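Plevham Homewares Fair: a visit report

January 2019

The Plevham fair calls itself the place where household drying "gets its year". I paid £20 to get in and spent most of a morning trying to find out what that meant.

The halls

The organisers' leaflet promised 3,202 products. Perhaps, if every colour of peg is a product. A good third of the first hall was storage boxes, and the aisle signs stopped matching the map somewhere past the cloakroom. Coffee was decent. Seats were scarce.

Dutport: heated airers

Dutport had the biggest stand and the loudest claims. Their new airer is said to dry a full load overnight for pennies. I asked how many pennies, at what room temperature, and how wet the load was to begin with. I was given a brochure. It says "up to" 20 times, by my count on the train home, and has no table of figures anywhere. The airer itself folds well and feels solid, I'll give them that.

Pascu: the talk on small flats

Pascu's talk was billed as advice on drying clothes without a garden. It ran for 20 minutes and most of that was a sales film. The one useful point — open a window, even in January — came from a woman in the audience.

Fasen: hangers and clips

I expected little from the novelty end of the hall, and a cream plastic hanger in the shape of a cloud did not raise my hopes. It has seven metal clips along a straight lower bar, which is enough for a few socks. Whether the clips leave marks on thin cotton I couldn't get a straight answer on. I would still sooner buy one of these than a heated airer on trust.

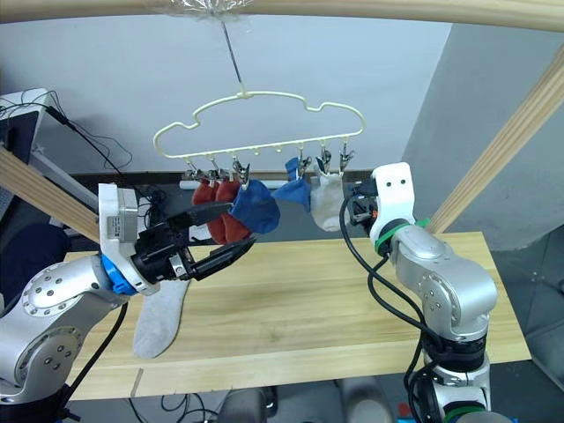
Getting there and back

The shuttle bus from the station was free but left early, twice. Walking takes longer than the website says and the last stretch has no pavement. Parking was full by mid-morning.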